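Caring for a Home Film Collection

Reading time: 4 minutes

A collection of films on disc or tape will remain watchable for many years if it is stored with a little care. The following guidance was prepared by the Rajan Film Library for members who keep movies at home, and it applies equally to borrowed titles.

Choosing a place

Discs and tapes should be kept in a room that is lived in all year. Attics and garages are unsuitable. Relative humidity near 40 percent is satisfactory for most households, and an inexpensive gauge placed on the shelf will show whether the room stays close to that level. Shelves should not stand against an outside wall or above a radiator. In August, when windows are left open, blinds on the sunny side of the room should be lowered by midday.

Shelving

Cases are to be stored upright, as books are. A stack of cases lying flat puts weight on the lowest hubs, and these may crack. Leave a gap of one case on each shelf so that titles can be removed without force. Our members' lounge holds 177 films on a single Braltel unit arranged by director, then by year of release. Box sets are placed at the end of each row.

Cleaning discs

Hold the disc by the outer edge and the center hole. Wipe with a soft, dry cloth in straight lines from the center outward. Do not wipe in circles. Fingerprints that remain may be removed with a cloth dampened with clean water, after which the disc should be dried fully before it is played. Paper towels, window cleaner and furniture polish must not be used.

Tapes

Tapes should be rewound before storage and kept in their sleeves. Any tape showing white dust along its edge should be set aside and not played, as mold can pass to the machine and from there to other tapes.

Loose items

Booklets, ticket stubs and spare remote controls are best kept together in shallow plastic boxes, labeled on the short side.

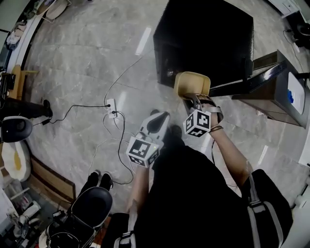

A small plastic box with rounded corners.

Members who wish to have a damaged disc assessed may bring it to the desk and ask for Padmavathi Annamalai. Resurfacing is possible for light scratches on the playing side only. Scratches on the label side cannot be repaired.

Last reviewed 02/03/2018 by Sumaiya Munasinghe, Collections Office.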